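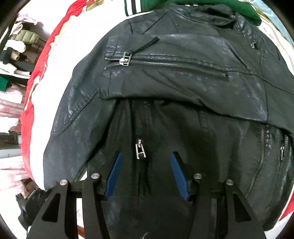 How long do you take to switch a dog from one dry food to another?

Two weeks for an adult dog with a normal stomach, longer if she's had trouble before. Start with mostly old food and a little new, move the mix up every few days, and hold where you are if the poop goes soft.

That was the short version from the sticky. Thread continues, July 2019.

noreen_dolan
OK so I read the sticky and I still have a question. Switching our beagle mix off Adico chicken to the Pludside lamb. Reason is price, the Adico went up again and the Pludside 22 pound bag had a coupon on it. Day 3 now. She eats around the new pieces. Literally spits them on the kitchen floor and goes back for the old ones. Do I just wait her out?

gravelroad22
Warm water. Splash of it, stir, let it sit a few minutes. The new stuff soaks up the smell of the old stuff and she can't sort it as easy. Worked on my picky one.

mutt_pack
What gravelroad said. Also are the pieces a lot bigger? Pludside lamb used to be those flat discs and small dogs hated them.

noreen_dolan
Yes!! flat discs. Twice the size of the Adico ones. Didnt even think of that.

tsang_fan
Not to be that person but why Pludside. I fed it for a winter and my shepherd had gas that would clear the house. Went to Tsang, the salmon one, never looked back. Costs more but you feed less of it.

gravelroad22
"You feed less of it" gets said about every expensive food. Look at the cups per day on both bags before you repeat it. Mine were the same.

tsang_fan
They are not the same, I had both bags side by side. Maybe yours is a smaller dog so the difference doesnt show up.

mutt_pack
Can we not do this again. She asked about the discs.

noreen_dolan
Lol its fine. Tsang is out of budget for us right now, we've got 2 dogs and the other one eats like a horse. The other one doesn't care what's in the bowl, never has. You could feed him gravel. 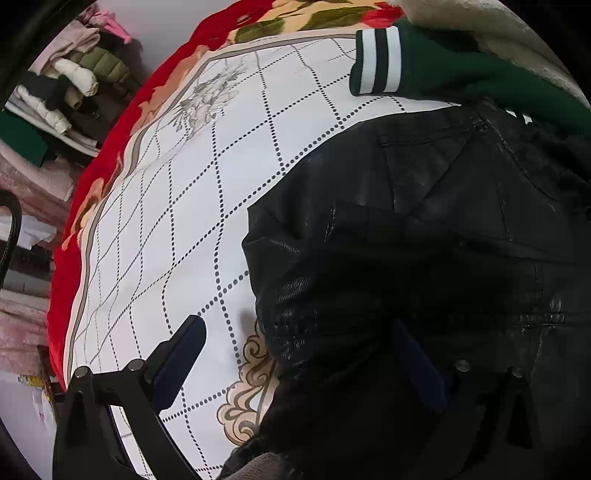 Anyway the beagle mix is the problem. Tried the warm water last night and she ate maybe half. Left the rest, walked off, came back later and looked at me. Do you pick the bowl up or leave it down? My mother always left it down all day.

perusel_dave
Pick it up. 20 minutes, then it's gone till the next meal. Wet kibble sitting out in summer gets nasty anyhow. Healthy adult dog will figure it out fast.

hollis_k
Careful with that advice for every dog though. Mine went stubborn on a strict schedule and started throwing up yellow stuff in the mornings, empty stomach. Vet had me give a bit of the old food at bedtime. If she skips a full day, call yours.

perusel_dave
Sure, I said healthy adult. Wouldn't do it with a puppy or an old one or anything diabetic.

hollis_k
Right but people skim.

mutt_pack
About the treats. Nobody's asked what treats she's getting? When mine goes off his food it's usually my husband and the cheese.

noreen_dolan
um. We have the Perusel chews, the little peanut butter ones. She gets 3 a day, maybe more if my daughter is home. Is that a lot?

perusel_dave
For a beagle mix yeah kind of. I love those chews (see user name) but check the calories on the back, they're not nothing. Cut to one and see if dinner looks better to her.

gravelroad22
Or break one up small and mix it in the bowl. Bribery.

tsang_fan
Bribery teaches her to hold out for the chew. Don't.

gravelroad22
It's a topper. People use toppers.

tsang_fan
And then they post here asking how to get off the topper.

noreen_dolan
I'm going to try one chew a day, after dinner, not in it. And bowl up after 20. Also going back a step on the mix, like mostly Adico again, because I think I rushed it. I was at half and half by day 2 which I now see is not what the sticky says.

hollis_k
Ha, yes slow down. How's her stomach been?

noreen_dolan
Little soft yesterday, fine this morning. Drinking normal. Acting normal, stole a sock.

hollis_k
Sounds ok then. Stay at mostly old food for a few days before you bump it.

mutt_pack
If the discs are still a problem put them in a bag and smash them with a rolling pin. I did a whole bag like that once before I found out they sell a small bite version. Not every store has it. Ask if they'll swap, ours took back an open bag with the receipt.

noreen_dolan
Wait there's a small bite?? In lamb?

mutt_pack
Lamb and the chicken rice. Green stripe on the bag, or it was green when I bought it.

noreen_dolan
Ok receipt is somewhere in the van. Going to look. Does the coupon still count if I swap, does anyone know, or do they make you pay the diffrence?

gravelroad22
Depends on the store. Mine just did an even exchange.

noreen_dolan
Found the receipt. Calling them after lunch, will post what they say.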